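Placemat sizes, and where the water goes

I have rewritten my notes on setting a place three times, and each time the part about bottles got longer. The fork and the plate take one line each. The bottle takes a page. So this post covers the whole setting, in the order I put it down, with the measurements I use at home and the ones I gave up on.

The background is short. We eat in a narrow kitchen with a table that folds down from the wall. At full depth it gives each person enough room for a mat and a strip in front of it, and very little else. We drink bottled water for most of the year on account of the pipes in the building, and after a few months of decanting into a jug I stopped. The jug took up more table than the bottles did, and it had to be washed. Bottles go straight on the table now, and the rest of the setting has been adjusted to suit.

The mat

The mat goes down first and everything else is measured from it. I prefer a woven or printed mat with a visible border, since the border serves as a ruler. On a mat with a plain field and a band down one side, decide once which side the band belongs on and keep to it. Mine goes to the right. Kiyoshi Yagi, who eats with us on Sunday, puts his to the left, and I turn it around when he is not looking.

The near edge of the mat should be parallel to the edge of the table. This sounds too obvious to write down, but it is the fault I see most often, and on a small table a crooked mat costs real space. A mat turned by a few degrees pushes one corner into the neighbor's area and leaves a wedge of bare table that is no use for anything.

I tried Skalholm cork mats for one winter. They lie flat and they do not slide, but a bottle with a narrow base will sit half on and half off the edge of one and lean visibly. The thickness is 5 mm. For a plate this does not matter. For a full bottle it does, and I moved the cork mats to the plant shelf. Thin fabric causes much less trouble here. Its own failing is that it creases, and a crease under a plate makes the plate rock. I iron them damp and store them flat under the cutlery tray.

The plate

Center the plate on the mat, measured left to right. Front to back I am less strict. The books say to bring it close to the table edge, but I leave a wider margin in front, where a wrist rests.

Square plates need a bit more attention than round ones. A round plate has no orientation, so if it is centered it is finished. A square plate can be centered and still wrong by rotation, and against the straight border of a mat the error is easy to see. I line up the near edge of the plate with the near edge of the mat by eye and leave it there. A square plate also has corners that reach farther than its sides suggest. My side-to-side allowance of two fingers for the fork was worked out for round plates and it is tight for square ones.

Patterned plate on patterned mat is a matter of taste. Nandi Hendricks considers it an error and has told me so. My view is that a cream or off-white ground on the plate is enough to separate the two, and that beyond this the question is not technical.

The bowl

A bowl on a plate saves table area and is the reason I can serve soup on the fold-down table at all. There are two positions. Centered is the formal one, with the plate acting as an underplate that nobody eats from until the bowl is cleared. Offset toward a back corner is the practical one: the front of the plate stays free for bread or whatever else is being eaten along with the soup. The offset position depends on the bowl having a foot ring narrow enough to sit inside the well of the plate. If the ring lands on the rim, the bowl tilts, and the liquid level shows it at once. Check this with the bowl empty, by pressing lightly on each side.

I use plain white bowls with everything. They were bought separately from the plates, from a shop called Cele that sold seconds, and they match none of them. A plain bowl will go with any pattern.

The fork

Left of the plate, parallel to its side, tines away from the diner. On the mat, never half off it. If the mat is too narrow for plate and fork together, the mat is too narrow, and the fix is a wider mat or a smaller plate. For a one-fork meal I leave the right side clear unless a knife is called for, which keeps that side open for drinks.

The bottles

The drinking side is the right. For a glass, the usual position is above the tip of the knife. A bottle is taller, heavier when full and easier to knock, so the same position does not carry over directly. I sort bottles into two groups.

Large bottles are shared. They should stand at the right edge of the mat or just beyond it, forward of the plate, where they can be lifted without passing an arm over food. My usual height limit is that the person opposite should still be visible, and most large bottles break it, so I stand them to one side of the line between the two chairs. Ribbed plastic is easier to hold with a damp hand than smooth plastic, though thin ribbed bottles give when squeezed and will push water out of the neck if the cap is off. Hold them low, around the lower half.

Small bottles are personal and can go anywhere the owner can reach. The best place is clear of the mat altogether, on bare table, with open space on all sides. Anything that gets picked up and put down many times in a meal needs a landing area bigger than its own base.
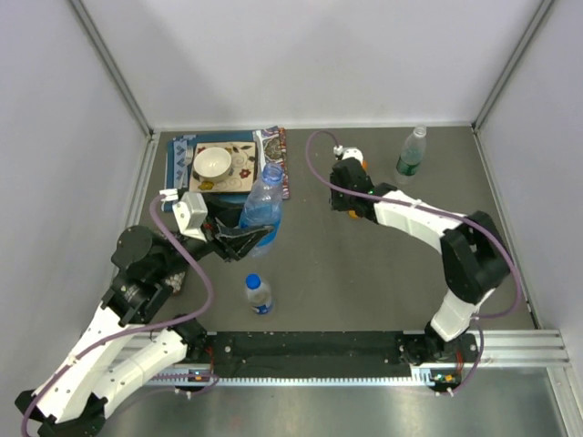
One place, three bottles: blue caps on two of them, white cap and green label at the back.

Spare bottles go to the rear, near the wall, out of the way of serving. I allow one spare. Any more than that and the back of the table turns into storage, and there is already a shelf for that.

Cap color is useful and I did not expect it to be. If two people have the same brand of small bottle, they will mix them up within ten minutes. Different caps prevent this for as long as people remember to put the caps back on. Witold Żak writes on his label with a marker, a method that works until the label gets wet. A rubber band around the neck has held up best in our house.

Condensation is the remaining problem. A cold bottle on a fabric mat leaves a ring that dries on its own. On bare painted or varnished wood it may leave a mark that does not. I take bottles out of the refrigerator 11 minutes before the meal, a figure that came from a kitchen timer and a lot of wiping in May, and I dry the base of each one before it goes down. Coasters made for glasses are generally too small for a large bottle. The Vomden ones at 160 mm across are large enough and took up so much of the table that I returned them.

Order of work

Mat, plate, bowl, fork, large bottle, small bottles, spare. Clearing runs backward except that the bowl comes off with the plate, carried together, one thumb on the rim of the bowl. Caps on before anything is moved. I learned this last item from the time Pravesh Botha cleared for us and carried an open bottle in the crook of his arm across the whole kitchen.

With this sequence a table for 2 takes me under the time it takes to boil the kettle. Thulani Chauke has asked for a version with glasses and a wine bottle, and I will write that up once I have a table that can hold it. I have also been sent the dimensions of the Kerora tray, which is supposed to replace the mat entirely. Its raised lip is in the wrong place for the bottle, as far as I can tell from the drawing, but I will measure one before saying more.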